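Speaker notes: "Rules You Can Say With Your Mouth Full"
Amra Hodžić, Nanadbridge
Shared-bench practice session, August 2023

Opening. Wait for the door to stop banging. Say hello. Mention that the slides have very few words on them and that the people who like words can have these notes afterward.

Start with the old rulebook. When I took over the bench procedures at Nanadbridge, the rulebook for the sorting arm had 2 authors and no table of contents. It opened with a definition of the word "bench." It had a section on footwear. Somewhere past the footwear it told you how to stop the arm. Pause here. If there is a laugh, take it, because the next bit is about paperwork.

We logged 3,826 pick attempts over the winter that ended with the January review. I went in expecting to talk about software. Most of the entries people argued over came down to what was on the table when the run started, and whether anyone had written it down. Somebody nudged a bin. Somebody swapped the glass for a nicer glass. Then two people compared results as though they'd run the same test. I was one of those two people, so I can be rude about them.

So, the rules. We have four. I'll go slowly on the first because it causes the most sighing.

Rule one: reset to the layout sheet. Every run starts with the bins where the sheet says and the jaws open and empty. If your sheet says the sponge stands on edge against the bin wall, then it stands on edge against the bin wall. A flat sponge is a different job. I've had a long email about this from Dramani, who felt a sponge was a sponge. Read out the first line of the email if the room is friendly. Skip it if anyone from Dramani is in the room.

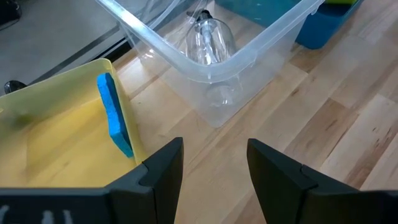
Rule two: soft things and breakable things don't share a bin. The wine glass gets its own. This sounds like advice for moving house, and I'm fine with that. A grip setting that suits a sponge has no business near a stem, and you don't want the two items sitting where one bad estimate turns into the other. Write the grip setting on the sheet next to the item. Pencil is fine.

Side note on clear bins, since somebody always asks. Yes, they're harder for the camera. Clear glass in a clear bin is harder again. We allow it, but the sheet has to say so, and those runs get reported separately. Please don't average them in with the easy bins and send me the number. I will find out. I have a lot of evenings.

Rule three: hands out, then voice. The person at the bench says "clear" out loud before anyone enables the arm. Nodding doesn't count. A thumbs-up doesn't count either, and it puts your hand exactly where I don't want it. At Wusdale they tried a laminated card you held up. The card got put down on the bench and was then part of the layout. (True story, tell it quickly.)

Rule four: log the dull failures. A dropped glass gets written up in full by three different people with diagrams. A gripper that closes on air gets a shrug and another try. The shrugs are where the useful numbers are. Brolo, our logging sheet, now has a box for it. The box is labeled "closed on nothing" and it is the most honest box we own.

If time is short, drop the Wusdale story and keep Brolo.

Likely questions.

Does this replace the machine safety standard? No. The standard tells you how to keep people in one piece, and you follow it first. Ours are house rules for getting runs you can compare.

Who signs the sheet? Whoever set the bench. Initials are enough. Mickey Mouse has signed twice and has been spoken to.

How long does a reset take? With the sheet, less time than the argument you'd have without it. I don't have a figure, so don't let them push me into one.

Blank sheets are by the coffee. Take 6 if you run more than one bench, and bring back the pen.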